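Trostmont Textile Reuse Program
Interim progress report to the Tillman Fund
Reporting period ending 31st August
Prepared by Gunhild Vestergaard, program lead

1. Status

Work on collection and sorting is on schedule. Work on grading is behind schedule, for reasons given in section 3. Spending is within the approved budget, and no change to the total award is requested. We are asking for one change to the wording of the second milestone, set out in section 6.

2. Collection

Collection runs from the Trostmont depot and the two drop-off sites at Cakanus. The Cakanus sites opened in May, as planned. Material arrives bagged and is logged by weight at the door before any bag is opened. Bags that arrive damp are set aside and weighed again after drying, and only the second weight is entered in the log. This rule was adopted after the first intake, when damp bags made the incoming weights look better than they were.

The share of household textiles (curtains, bedding, upholstery offcuts) is higher than the application assumed. Clothing was expected to dominate. At Cakanus it does, but at the Trostmont depot household material now takes up most of the storage racks. Household textiles are easier to process, having fewer seams and fasteners, but the market for them is narrower and buyers want uniform lots.

Arsalan Tanoli has renegotiated the haulage contract. Pickups are now made when a site reports its cage full instead of on fixed dates. Part-loaded trips have stopped. The drawback is that deliveries to the sorting floor are less even, and two deliveries have arrived on the same morning more than once.

3. Sorting and grading

Sorting is done by hand on benches, first by fiber group and then by construction (woven, knitted, nonwoven). Items with mixed or unreadable labels go to a separate bench and are checked by burn test on a snipped thread. The burn test separates cellulose from synthetics reliably but is poor at detecting low-percentage blends. For lots sold as single fiber, a sample of 100 g is now sent to the laboratory at Prurnusari before the lot is released.

Grading follows sorting. The original scheme had 4 grades. In practice the middle two could not be told apart consistently. When the same items were graded by different staff, agreement was good at the top and bottom and weak in between. Ragnvald Tangen rewrote the scheme with 3 grades and a written test for each: visible wear at arm's length, wear on close inspection only, and no wear found. Agreement improved, and the new scheme has been in use on all benches since it was adopted. Material graded under the old scheme has had to be graded again, and this accounts for most of the delay.

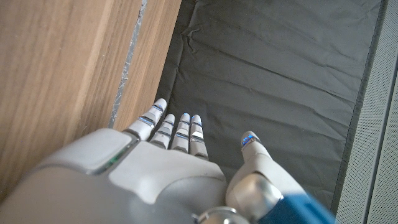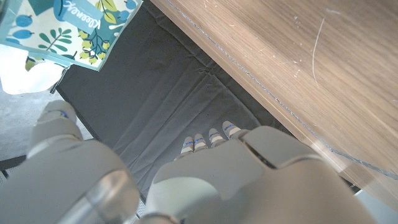 Pilling remains the hardest fault to grade. It is easily missed on dark fabrics under overhead light, and the lamps originally fitted to the benches cast light from directly above. Side lamps have been fitted to the grading benches. Two benches still have the old fittings and are used for fiber sorting only.

4. Fiber recovery trials

The lowest grade is intended for mechanical opening, in which fabric is cut and pulled back to loose fiber. Tarmo Ramanauskas ran the first trial batches on the hired machine. Woven cotton opened well at the second pass. A third pass raised the proportion of short fiber without removing many more thread ends, so the standard setting is now two passes. Knitted wool blends opened at the first pass but wrapped on the feed roller, and the run was stopped twice for cleaning. Narrower cut pieces reduced the wrapping. We do not yet have a setting we would call final for this material.

Dust levels near the machine outlet were above our own working limit during the first batch. The extraction duct was shortened and one bend was removed. Later readings were within the limit. Masks remain compulsory in the machine room regardless of the reading.

Recovered cotton was offered to two buyers for use as filling. One has accepted a test lot of around 100 kg. The other asked for a lower dust content and is waiting for a new sample.

5. Staffing and training

Kirsty Ngata joined as floor supervisor and has taken over the training of new sorters. Training now begins with fiber groups only. Construction is added once a sorter's results are stable, and grading comes last. Under the previous arrangement all three were taught together, and error rates in the first weeks were high. The training sheets have been rewritten to match and are available to the Fund on request.

The part-time data post is vacant. Weight logs are being entered by floor staff and checked by the program lead, which is workable at present volumes but leaves little time for analysis.

6. Requested change

Milestone 2 refers to "all incoming material graded under the four-grade scheme." We ask that this be changed to "all incoming material graded under the current written scheme." The payment linked to the milestone would be unaffected.

7. Next period

Regrading of the backlog will be completed first. The wool blend trials will then resume with the narrower cut, and a new cotton sample will go to the second buyer. Recruitment for the data post has been reopened. A full breakdown of weights by site and fiber group will be included in the next report.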